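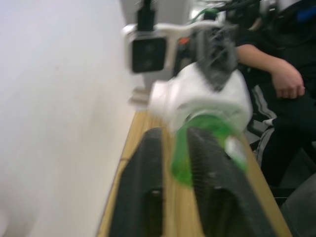 Put the Paper Timetable Back

March 2025

The ferry company at Kekgate stopped printing its timetable last September. The racks came off the wall of the waiting room, and a sign with a square code went up where they had been. Scan the code and your phone opens a page with the sailings. I have used the page many times. It works well enough when the phone has a signal and a charged battery. I still think the company should go back to printing.

The old timetable was one sheet folded in three. It had the sailings to Skikholm on one side and the bus connections to Hughes and Nevden on the other. Summer was printed in blue and winter in brown. Most kitchens on the island had one on the refrigerator or inside a cupboard door. You could see the whole day at once, and the whole week, and you could see that if you missed the late boat on a winter evening there was no other until morning.

The web page shows the next 2 sailings. To see the rest, you choose a date and a direction and press a button. To plan a trip there and back, you do that twice and remember the first answer while you look up the second. If a bus is involved, you leave the page and go to another one run by the county. I can do all this. It takes a few minutes, and I usually write the times down on a piece of paper when I am done.

The company gave its reasons in a letter to passengers. Printing and delivery cost some 1330 dollars a year, and the printed sheet went out of date whenever a sailing changed. Both points are fair, and I don't want to pretend they aren't. A printed sheet can't tell you about fog. When the boat is in for repairs and a smaller one is running, the phone knows and the paper doesn't.

But those are exceptions, and a timetable is mostly about the ordinary day. Through the past winter the regular schedule changed once, by 11 minutes, on the early crossing. The old way of handling that was a notice taped to the ticket window, and people told each other. A schedule that changes so little is well suited to paper.

The cost doesn't persuade me much either. It is less than the company spends on a new sign for the parking lot. Spread over a year of tickets, it would hardly show. If the money has to be found, charge for the sheet. I would pay a dollar for one, and so would most people I ride with. Or sell the back panel to the grocery store, as the company did when I first moved here.

There is also the matter of who gets left out. I am 58 and comfortable with a phone. Several of my neighbors are older and are not. They call the ticket office, which is open only in the mornings, or they ask whoever is standing near them. Visitors have trouble too. The signal in the waiting room is poor, worse at the landing on the Skikholm side, and those are the two places where a person most wants to know when the next boat leaves.

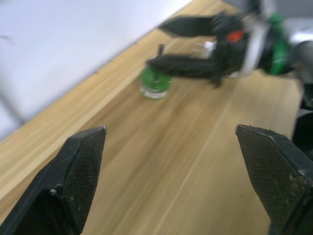
Crosshatched grip pads with pale specks of dust.

The same thing has happened with other kinds of paper. The clinic in Nevden no longer gives out appointment cards. The library in Hughes dropped its printed list of events. Each of these was a small saving, and each was explained in a sensible letter. Taken together they mean that a person now needs a working phone to find out ordinary facts about the place they live in, and needs to know which page to look at and what to type there.

I am not asking for the web page to be taken down. It should stay, and it could be made better by showing a full day on one screen. What I want is a rack by the ticket window with folded sheets in it, printed twice a year, and one copy pinned up behind glass at each landing. The glass case on the island side is still there. It holds a notice about dogs.

The company says it will review passenger information before the summer schedule begins. Anyone who rides the boat can write to the office at Kekgate, and I hope people will. A short note is enough. Say which sailings you use and whether you would take a printed sheet if one were offered.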